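Laundromat on Gurkell Street Reopens, and My Sheets Are Thrilled

July 10, 2019

Good news for anybody in Waseck who has been washing socks in the bathtub since March: the Bistindale Laundromat is open again! I walked over this morning before the heat got going, and I was so happy to smell dryer sheets from the sidewalk that I nearly forgot my quarters.

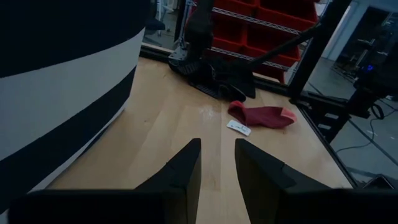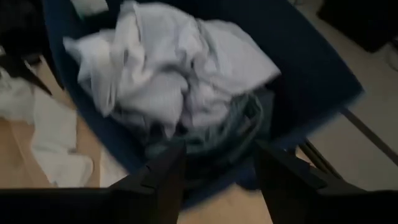
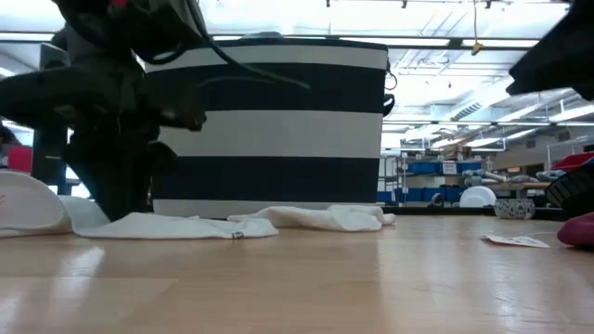 So can you still get a wash done on a work night? Last wash now goes in at 9 p.m. every night of the week, an hour later than before, and the doors get locked at 10:30.

The place shut down after a water main let go under Gurkell Street and left the back room ankle-deep (I live two blocks up and we had brown water for days). The owners figured on a couple of weeks. Then the floor had to come up, and then the drains under the floor, and you know how that goes. In the meantime most of us were hauling our bags out to Lie on the bus, and that is a long ride with a wet comforter on your lap when their dryers are full.

Washers are $2 a load, same as they were in the spring. The big front loaders at the back cost more, but they'll swallow a king-size comforter and they spin it out so well that one round in the dryer did it for me. The change machine takes fives and tens now. It still spits out my twenties, so bring small bills.

There's also a new drop-off service, priced by the pound, and if you bring your bag in before noon you can pick it up folded the next day. I haven't tried it yet. The woman ahead of me in line had, and she was very pleased with her towels.

The first 60 customers through the door this Saturday get a free wash, and there will be coffee. Street parking on Gurkell is still torn up on the north side, so use the lot behind the bakery, where the first hour is free on weekends. The laundromat opens at 6 a.m. daily, and the bus from Lie stops right across the street.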